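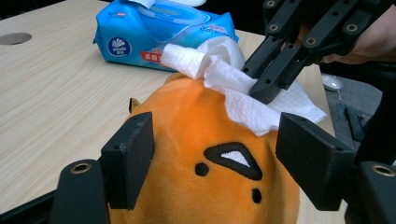

2022年3月
文:イフェオマ・オコンクォ(株式会社Okeke 広報・Drorider担当)

小さな子ども連れのためのキャンピングカーレンタル「Drorider」、5月から貸し出しを始めます

こんにちは、Okekeのオコンクォです。ふだんの発表文はもうちょっときちんと書いているのですが、今回は「好きに書いていいよ」と社長に言ってもらえたので、本当に好きに書きます。長いです。お茶でも飲みながらどうぞ。

まず用件から。弊社は5月より、未就学のお子さんがいるご家庭に向けたキャンピングカーのレンタルサービス「Drorider(ドロライダー)」を始めます。使う車は弊社で内装を手がけた小型車「Trekurska(トレクルスカ)」。はじめは4台での出発です。受け渡し場所はAndura(アンデュラ)営業所。駅の南口を出て、橋を渡った先の、昔は材木屋さんだった建物です。看板がまだ前のお店のままなので迷う方がいるかもしれませんが、5月までには掛け替えます(発注はしました!)。

さて、どうしてこんなサービスを作ったのか。

私はもともと、旅行がそんなに得意ではありませんでした。子どもが生まれてからはなおさらで、荷物は増えるし、宿の夕食の時間には眠くなってしまうし、隣の部屋の方に申し訳なくて、廊下を抱っこで行ったり来たりしているうちに朝になってしまう。それで、車で寝ればいいんじゃないかと思ったんです。車なら泣いても隣に部屋はないし、夕食の時間も自分たちで決められる。よし、と思って一般的なキャンピングカーを借りてみたのが最初でした。

楽しかったですよ。楽しかったんですけど、困ることも次々に出てきました。着替えをさせようと思うと、着替えの入ったかばんがベッドの下にある。そのベッドでは子どもがもう寝ている。夜中にミルクを作ろうとして明かりをつけると、車じゅうが昼間みたいに明るくなって全員起きる。テーブルの角がちょうど子どものおでこの高さにある。帰ってきてから、会社でその話をずっとしていました。休み明けの朝礼がほとんど私の愚痴だったと思います。

弊社はもともと店舗の内装をやっている会社です。喫茶店のカウンターとか、歯医者さんの待合室とか、そういう仕事が中心です。ですから話を聞いていた工房の人たちが「それ、棚の位置の問題でしょう」と言い出して、紙の裏に絵を描き始めて、気がついたら中古のバンが工房の前に停まっていました。これがTrekurskaの試作車です。

■Trekurskaの中身のこと

定員は4名です。後ろの座席にはチャイルドシートを並べて取り付けられます。ご自宅で使っているものを持ってきていただいても構いませんし、予約のときに言っていただければこちらでご用意します。いつものシートじゃないと座ってくれない、というお子さん、いますよね。うちもそうでした。取り付けの相性があるので、お持ち込みの場合は型番を予約の備考欄に書いておいてください。

収納は、寝床を作ったあとでも開けられる位置にまとめました。着替えとおむつは横の引き戸から。食べものと食器は後ろの扉から。つまり寝ている子をまたがなくていいのです。これは工房がいちばんこだわったところで、図面を何度引き直したか、もう本人たちも覚えていないと思います。引き戸の取っ手は、はじめは格好いい金具だったのですが、子どもの服が引っかかりそうだったので、手をかける溝だけにしました。見た目は地味になりました。私は好きです。

明かりは、全体を照らすもののほかに、足もとだけの小さなものを付けました。夜中の授乳やおむつ替えはこちらだけで足ります。スイッチは寝たまま手の届くところにあります。最初の配置ではお子さんの手も届いてしまい、試乗に来た社員の息子さんが延々とつけたり消したりして、誰も眠れませんでした。いまは大人の枕側の、少し高い位置に移してあります。

テーブルの角は丸くしました。天板は外せるので、床を広く使いたいときは壁に立てかけてベルトで留めてください。走るときは必ず留めてくださいね。ここはお渡しのときにもしつこく言いますが、先に書いておきます。

それから、小さな流し台。煮炊きは車の外でお願いしているので、中にコンロはありません。社内では「あったほうがいいのでは」という意見も出て、だいぶ話し合いました。でも走り回る子と火と狭い空間の組み合わせを考えると、私はどうしても首を縦に振れませんでした。その代わり、車の外で使える折りたたみの調理台を積んであります。雨の日は、お総菜を買って済ませましょう。旅先のお総菜、おいしいですから。

■借り方

ご予約は電話か、営業所の窓口で受け付けます。貸し出しは2泊からにしました。短すぎるとお感じの方、長すぎるとお感じの方、どちらもいらっしゃると思います。試してもらったご家庭に聞くと、初日は荷物の置き場所を決めるのと寝かしつけとでへとへとになり、翌日からようやく楽しくなる、という声が多かったんです。それで、楽しくなった日にちゃんともう一晩泊まれるように、と考えてこうなりました。

受け渡しは朝の8時からです。早いでしょう? これも子連れの方からのご要望でした。小さい子はとにかく朝が早いので、起きてから出発までの時間がいちばん長い、とのこと。わかります。営業所の前に車が停められますので、ご自分の車でいらして、荷物をそのまま積み替えてください。ご自分の車は、お戻りになるまでこちらでお預かりします。

お渡しのときには、走り方とベッドの作り方をひととおりご説明します。お子さんが飽きてしまうのは承知のうえですので、どうぞ営業所の奥の畳の部屋で遊ばせていてください。絵本と積み木があります。スタッフも誰かしらいます。大人おひとりでお越しの場合は、ご説明の間だけお子さんを見ていますので、遠慮なくおっしゃってください。

料金は予約受付の開始に合わせてお知らせします。季節で変わりますので、ここに中途半端に書くより、料金表をまとめて見ていただいたほうがいいかなと思っています。基本料金にはシーツと枕カバーの洗濯代が含まれます。おねしょのことは気にしないでください。防水の敷きものも最初から敷いてあります。

■よくいただいたご質問に、先に答えます

運転に特別な免許は要りません。普通免許で大丈夫です。背が少し高い車なので、立体駐車場には入れないところが多いです。運転席の上に車の高さを書いた札を下げてありますから、入口の標示と見比べてください。

ペットは、ごめんなさい、いまのところお断りしています。アレルギーのあるお子さんも乗るためです。うちの犬も乗れません。

車の中で食べていいですか、というご質問もよくいただきます。もちろんどうぞ。床は拭ける素材にしてありますし、座面のカバーは外して洗えます。お返しいただいたあとの掃除は私たちの仕事なので、ビスケットの粉を必死に集めなくて大丈夫です。ただ、においの強いものだけは窓を開けてお願いします。

返却が遅れそうなときは、とにかくお電話をください。子どもが途中で寝てしまったので起きるまで待ちたい、というのも立派な理由だと思っています。次のご予約が入っていなければ、できるだけ融通します。慌てて帰り道を急ぐのがいちばん困ります。

忘れものは営業所で保管して、ご連絡をいただければ送ります。靴下の片方でも送ります。

■どこへ行けばいいか、という話

これを聞かれるのがいちばんうれしい! 営業所の壁に大きな地図を貼って、社員が行ってよかった場所に紙を留めています。水場が近い広場とか、おむつを替える台が広い休憩所とか、朝早くから開いているパン屋さんとか。観光名所はあまりありません。私のおすすめは川沿いの古い運動公園で、遊具は少ないのですが、土手がなだらかで、段ボールを敷いて滑るのに最高です。大人もやります。お尻が痛くなります。

泊まる場所は、車中泊が認められている施設をご自分で予約していただく形です。道の途中の休憩施設で夜を明かすのは、仮眠の範囲を超えるとほかの利用者の迷惑になることもありますので、どうかご遠慮ください。どこを選べばいいかわからない方には、電話口で一緒に探します。これは本当に気軽に頼んでください。地図を広げて人の旅行の相談に乗るのが、いまの私のいちばん好きな仕事です。

そうそう、お出かけに持っていくものの紙も作りました。予約された方にお渡しします。社員の家庭から「これがあって助かった」を集めたもので、洗濯ばさみ、大きめのごみ袋、いつも寝るときに抱いているもの、バスタオルを余分に、といった地味なものばかり並んでいます。絵本は新しいものより、家で読み飽きたもののほうが寝つきがよかったそうです。うちの子の場合は時刻表でした。

■これからのこと

当面は今ある車を大事に回していきます。増やすかどうかは、夏が終わってからゆっくり考えるつもりです。工房では早くも次の内装の絵を描いている人がいますが、まだお見せできる段階ではありません(天窓を付けたいらしいです。雨漏りの話を私がしつこくするので、少し煙たがられています)。

5月の貸し出し開始を前に、Andura営業所で車の見学会を開きます。乗って、寝転んで、引き戸を開け閉めしてみてください。試乗はできませんが、エンジンをかけて運転席に座っていただくことはできます。見るだけの方も歓迎です。お子さんの靴は、脱いでも履いたままでも構いません。日程は営業所の入口に貼り出しますので、お電話でもお尋ねください。

取材のご相談も営業所で承ります。車内の撮影もできます。晴れた日の午前中がいちばんきれいに光が入りますので、もしお時間が選べるようでしたらそのあたりで。お子さん連れでの取材も大歓迎です。

お問い合わせ先
株式会社Okeke Andura営業所 Drorider係
担当:オコンクォ(お昼どきは工房にいることが多いので、出なければ少し長めに鳴らしてください)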